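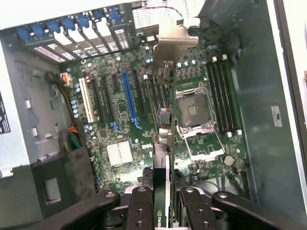 Our gripper holding the graphics card over the Dell board. The blue slot is the target.

Graphics card goes in crooked, any tips before our club demo?

Hi all! I help out with the robotics club at my daughter's high school (we're called Vuvwood, long story) and our project this year is getting an arm to put a graphics card into an old desktop tower. We have 30 tries logged so far and only 2 where the card seated all the way. Most of the time the bracket end gets down first and then the whole thing tilts and the arm stops on its force limit. The kids are teaching it by hand-guiding the arm and recording the path. They've been so patient – more patient than me! Our demo is in October and I would love to send them in with something that works most of the time. Is it our grip, our path, or are we asking too much?
Posted by Carneck

Fulgencio Robles
What a fun project, and please tell the kids so! You're not asking too much. I ran a class that did nearly the same thing with sound cards, and we fought that tilt for weeks. Split the move in two. Have the arm stop just above the slot and square itself up, then go straight down and slowly, with no sideways motion at all. When you hand-guide, people always sneak a little curve into the last bit (I do it too) and the arm copies it faithfully. Also look at where the fingers hold the card. If they're well away from the slot contacts, all your push lands at one end and the card pivots. Try gripping closer to the middle of the contacts, and make sure the case is clamped to the table, or the tower will creep a hair with every try. And check that the little latch on the slot is open before each run. We lost a whole afternoon to that one.

Buzatu
softer finger pads. worked for us

Fetport
Seconding the clamp. Use a dead card for practice if you aren't already, the contacts wear.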